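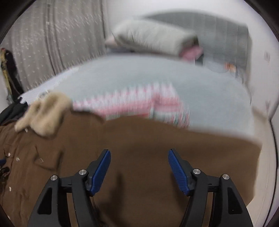 ## Service dress for a court appearance: pressing and storage

These notes cover home care of a wool-blend service coat and trousers before a court-martial, whether the wearer is a witness, a panel member or the accused. Check the service's own dress regulation for placement of ribbons and badges. Counsel will confirm which uniform the judge has ordered.

### Before pressing

1. Remove all metal: name tag, badges, ribbon rack, lapel insignia. Photograph the coat front first and measure each item from the nearest seam.
2. Empty the pockets. Courthouse screening will find whatever is left in them, and a folded subpoena leaves a ridge in the cloth.
3. Brush with the nap, collar to hem. Tape removes lint but leaves adhesive along seams.
4. Treat shine on the seat and elbows with a cloth dampened in white vinegar and water. Test inside the hem.

### Pressing

- Set the iron to 140 °C. If the dial has only dots, use 2.
- Work through a plain cotton press cloth, never directly on the wool.
- Lower the iron, hold, lift. Sliding it stretches the crease off line.
- Trouser creases: match inseam to outseam on each leg before pressing. Mieke Baert pins the hem and the knee; Ostap Vasylenko uses a weighted board.
- Leave the coat lapel unpressed at the roll. Steam it and shape it by hand.
- Hang for an hour before wearing or bagging.

### Shirt

Choose 100 percent cotton only if there is time to iron it each morning. A blend holds up better through a long day in a witness waiting room. Starch the collar and cuffs lightly and skip the body.

### Travel

Use a full-length breathable garment bag. Plastic from the cleaner traps moisture. Carry the insignia separately in a small hard case, with spare clutch backs. The Nimolport case has a foam insert that holds a ribbon rack flat.

### Multi-day trials

Rotate two pairs of trousers if available. Air the coat overnight on a wide hanger, away from the shower. Spot-clean the collar with a damp cloth in the evening so that it is dry by 6 a.m. Full dry cleaning can wait until the court adjourns.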